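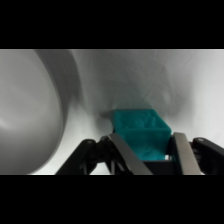 Toy swap: what we're asking for this time

The Fenddale toy swap is back, and so is the argument over blocks. Nimal Sikder wants every set boxed by color before it goes on the shelf. I have my doubts. Last November we sorted 80 blocks into matching bags, and by lunch the teal ones were in with everything else.

Dilruba Pramanik has a different plan, borrowed from her sister's playgroup in Venelton. Put out one white table, mix things up and let the kids do what they like. A plush toy goes in a saucepan, a green cube sits out on the table, and supposedly everybody learns something.

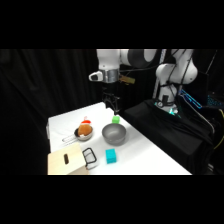
I'm not sold on that either, but I'll admit a small saucepan gets more play than most of what comes in with batteries. So yes, we'll take pans this year - small ones, clean, no loose handles. Plush toys are fine if they've been through the wash. Holiday ones too, though I have yet to see a Santa hat find a new home in January.

We have 21 bins and won't be buying more. Please don't bring puzzles "with only one piece missing." Drop-off is at the side door through 11/11/2018. Questions about blocks go to Nimal.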